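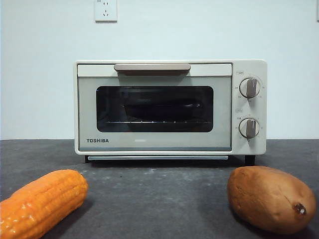

NOSIMSTEAD, January

Mirela Godoy is late and then she isn't, she's been in the back booth the whole time with her hood up. Notebook. Cold tea. A pen with somebody's bank on it. She writes lyrics for Clornov, sings most of them too, and the new record is finished except for the words. So not finished.

"The music's done," she says. "The music's been done since winter. Everybody's very nice about it."

Everybody is the rest of the band, who have stopped texting. The album is called Tefera. It has a name, a running order and a colour for the sleeve (mustard, there was a fight). Seven songs. Five have lyrics she can stand. Two have what she calls la la placeholder rubbish, and one of those is the single.

I've heard the single. It's great. In the demo she sings "potato, potato, over the hill" with total conviction, and I had a lump in my throat by the second chorus. Told her so. She put her head on the table.

Clornov started in Dultstead, down the highway, the kind of town where you play the bowls club or you play nothing. They played the bowls club. First set was all covers, second set was the same covers slower. Godoy was on bass then and didn't sing. The singer moved away for a job and left a folder of words behind, all of them about the sea, which Dultstead is nowhere near. She tried singing them and couldn't keep a straight face. Wrote her own on the back of the set list.

That one was Other People's Driveways. Still in the set. Still the one people yell for.

It's a list, basicly. Things seen in driveways by a person walking home at night who'd prefer not to get there. A boat under a tarp. A kid's bike. A man sitting in his car with the light on. No chorus, just the last line again and again until the drums give up. You keep waiting for her to tell you what's wrong and she never does.

"I hate being told," she says. "If a song says I'm sad, I go, okay, and? But if a song says there's a man in a car."

Doesn't finish the sentence. Drinks the cold tea.

So what's the hold-up this time. She has theories. The first is that she's happy, more or less, and has a garden. The second is that people listen now. Last record, someone posted all the lyrics online with notes, line by line, and the notes were wrong but better than what she'd meant. She read them all in one night. Started writing for the notes. Caught herself rhyming "marrow" with "sparrow" so that somebody would ask about it.

"Threw out the lot. Forty-four pages." She holds up the notebook, thin now, ragged down the middle where the pages were. "I counted them going in the recycling. That's the sort of week it was."

What's left is plainer. She lets me read two. I'm not allowed to quote from the first, it's about her aunt and her aunt hasn't heard it. The second is called Ring Me From the Ferry and I can quote four lines, she picked which:

You said you'd ring me from the ferry
and I kept the kitchen light on
Then I heard you in the hallway
and you'd been home all along

On paper, not much. I know. But the tune goes up on "hallway" where you'd swear it was going down, and the guitar drops out, and you're standing there in your socks. She sang it to me across the booth, quietly, tapping the table. A bloke at the counter turned round. She stopped and went red and asked if I wanted chips.

We got chips.

There's an argument people have about Clornov, whether the words matter at all. The guitars are loud. Live, the vocals are mud. I've stood at the front in Nosimstead and caught maybe one word a verse, and gone home with the song stuck to me regardless. Her bandmates have made this argument to her, lately with some urgency. Just sing potato. She has considered singing potato.

But then you get the record home and it's all in there. Track three on the first album, the one with the long fade, she's saying the names of streets. It took me years to notice. Real streets, in order, the walk from the bowls club to her mum's. I did the walk once when I was down there for something else. You run out of street names right outside a grey house with a lemon tree, and I felt like a creep and left.

Told her that too. She laughed for a long time. "Mum's moved," she said.

The deadline for the vocals has gone past already. There's a second one. She's booked into the studio at night, when it's cheaper and the traffic's dropped off, and she says she'll write the last verse in the car park if she has to, she's done it before. The bridge on Driveways was written in a car park. So was most of the second album if we're telling the truth, and you can hear it, she reckons, all those lines about waiting and tickets and somebody's headlights.

I ask if she thinks about quitting. Not the band, the words. Let someone else do them.

"Every time." She's packing up. Notebook, pen, hood. "Then I'm in a queue or something and there's a line. And it's not even good. But it's mine and I've got to go and put it somehwere."

She stops at the counter to pay and there's a wait, the machine's playing up. She gets the notebook back out. Writes something down, crosses it out, writes it again lower on the page. I can't see what. I don't ask.

Tefera is out when it's out. Clornov play Dultstead first, at the bowls club, door charge cash only. Bring earplugs, the ceiling's low.

MORE FEATURES
Loud rooms, low ceilings: a night at the Dultstead bowls club
The lost art of the hidden track
Why every drummer I know has a bad back
Songs with lists in them, ranked by our grumpiest writer
Sleeve notes: in defence of mustard

Contact us | Write for us | Copyright the publisher and contributors | Back to top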